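Notebook, 07/03/2021

Second go at the Sollum moth blocks. Still not convinced.

The claim on the packet is that one block protects 100 liters of closet for a season. Protects it from what, and measured how, the packet doesn't say. Plimmont sent over a data sheet when I asked. It has a graph with no units on the left side.

What I did: cut 4 wool swatches from the same Fiment blanket (lot 1441), weighed each one, put two in with a block and two in a closed box without. Left them since November. Checked under the loupe this morning.

No holes in any of them. Which tells me nothing at all - if the swatches with no block are also fine, there were no larvae in there to begin with. Troncoso wants to call this a pass. I don't. An umbrella also works great on a sunny day.

The smell is another matter. Strong for the first week, then I had to put my nose right up to the block. If the smell is what does the work, a season sounds generous. Sanding the face brings some of it back. Didn't measure that, so treat it as gossip.

Next round: proper larvae, or don't bother. Supplier quotes 130 for a starter culture, shipping extra. Also need lids that seal, the current ones rock if you press a corner.
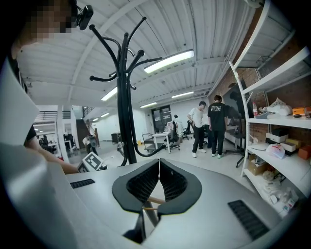
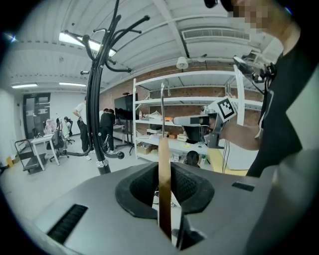
Valentina Gaete
Textile care testing, bench notes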